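Notice board returns to Tolthorpe library

Tolthorpe library is to have a public notice board again, 11 years after the old one came down during repainting. The new board will hang in the entrance passage beside the returns desk and will be open to anyone in the village with something to sell, lend, find or announce.

Annelies Bachmann, who runs the library's front desk, said people had kept asking where they could put up a card. "We had lost cats taped to the door and piano lessons taped to the window," she said. "It looked a mess and the tape left marks."

The board is cork with a reddish-brown wooden frame. Notices can be written on the light green sticky notes provided or brought in ready made, up to postcard size. Coloured pushpins will be kept in a small wooden tray on the returns desk. 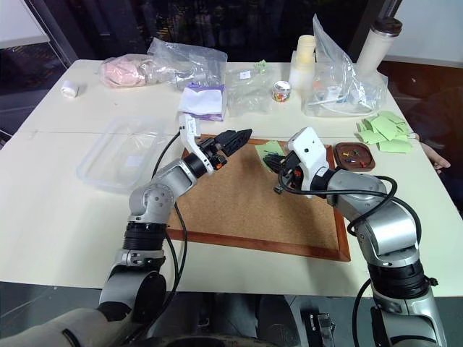
Each notice may stay up for 18 days and should have the date written in one corner. Staff will clear old ones every other week – anything taken down will be kept behind the desk for a while in case the owner wants it back. Businesses may put up 2 cards at a time. Political posters will not be accepted.

Kosmas Kouris, who teaches the evening Greek class, has already asked for a space. He is looking for a second-hand bookcase and has 400 paperbacks to put in it.

The board goes up on 12 April 2022. Notices can be handed in at the desk during normal opening hours.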